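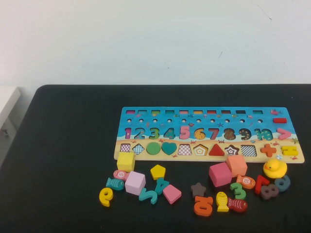 Every laboratory that teaches robots to handle objects eventually buys a toy, and the toy it buys says a good deal about the result it hopes to publish. At the Hoarau laboratory in Stemerthorpe, the toy is a child's counting board with a seaside theme. The green circle, the teal heart and the red triangle are in their slots, the star's slot is bare, and the star itself lies on the black table among numbers, cubes and fish. There is a rubber duck as well, which has no slot to go to. The claim made for this muddle is a large one. A robot arm trained by the group's method, which they call Billodent, is said to sort pieces it has never practised with.

The paper went online on 20th July and was being passed around within hours. Its headline figure is that the arm learned from 197 demonstrations, each one a person steering it through a single placement. Earlier work by the same group needed 600. If that holds up, it matters, for demonstrations are slow and dull to collect and somebody has to be paid to do them.

I went to Stemerthorpe wanting to know what "never practised with" meant. Reginald Ferreira, who leads the work, was patient about it. The arm had seen circles and hearts in training. It had not seen stars. It had, however, seen a great many flat, brightly painted wooden pieces of much the same thickness, on the same black surface, against the same white wall. A star on that table is new in one respect and familiar in all the others.

"You have to start somewhere," Ferreira said. I don't disagree. My complaint is with the word "general", which appears in the title.

The test itself was small. The group ran 16 trials with unfamiliar pieces and the arm finished seven of them without help. Against the older method, that is a clear improvement. Against a bored four-year-old it is poor, and the paper's summary gives only the comparison with the older method.

Flor Pacheco, who runs a rival group at Hututgate, tried the released code in June, before the paper was public. She got it working on her own bench only after collecting fresh demonstrations there. A change of lamp was enough to upset it, she told me. Ferreira says her camera was mounted too low. Both may be right, and a method that depends so heavily on where the camera sits ought to say so on its first page.

What I would like to see next is dull: the same board, a different table, and someone from outside the group choosing the pieces. Ferreira says he is willing. Pacheco has offered her bench, and they have yet to agree on the lamp.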